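Sink station notes, 4 January 2025
Wusel kitchen cell, rules for running episodes

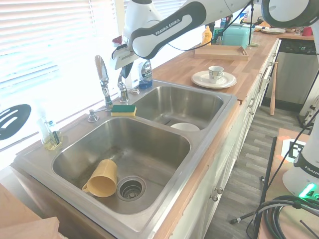 Sink side, mug in the large basin, bowl in the small one.

Went through the July rules again and rewrote the parts we keep arguing over. Current version:

Start pose is gripper open and clear of the faucets. Check the cable loop by hand before enabling, every time, even after a short break.

Nobody reaches over the basins while an arm is enabled. If the mug needs to be moved, stop first, then move it. Two people for any reset that touches both arms -- one at the stop button, one at the sink.

Water stays off at the valve during runs. Spray bottle and soap are props here, so plain colored water only, labeled on the bottom.

Don't move the marker on the cart. If it gets bumped, redo the calibration and write it in the log. Limit is 2 mm of error, and past that we throw out the session.

Log stands at 1,760 episodes, target is 2,000. I pulled 37 from the Gernari batch for missing reset notes. They can go back in if the notes turn up.

Still open: whether the spatula counts as clutter or as a task object. Fliver's sheet lists it as both. Also need spare sponges from Meijer.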